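Petcombe College Robotics Club
Ticket 321: hand gripper loses cloth part way through a fold
Status: open
Priority: normal
Kit: Grotach hand gripper, Wollano logging software

Reported Sunday, 14:10
Fold runs for the laundry task keep failing at the lift. The jaws close on the fabric, the software logs a grip, then the cloth slides out before the fold is finished. Towels are fine. Anything stretchy is a problem. Battery full, no error codes.

14:35
Checked the closing value. It was set to 2000, left over from the block stacking task. Raised it to 3160 and saved it as a new profile called Saber. 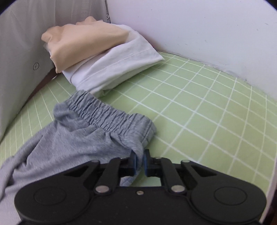
Waistbands are still the hardest part. The gathers spread as the jaws close and the grip reading jumps about. Pinching a single narrow fold gives a steadier reading than grabbing a thick bunch. Please use narrow folds only until this ticket is closed.

15:20
Moved on to socks with the Saber profile loaded. Log rate left at 80 so the runs can be compared with last term's.
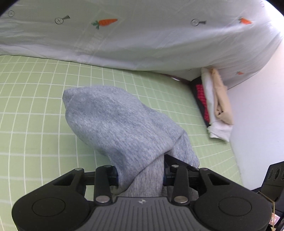
Grey knit sock held at the cuff, over the green mat.

15:50
Wollano dropped the profile after a restart and went back to 2000. Reloaded it by hand. Check the value on the start screen before every run.

Still to do:
Clean the finger pads and repeat the waistband runs
Find out why the profile doesn't survive a restart
Mark the earlier runs as bad in the log

Leaving open until next session.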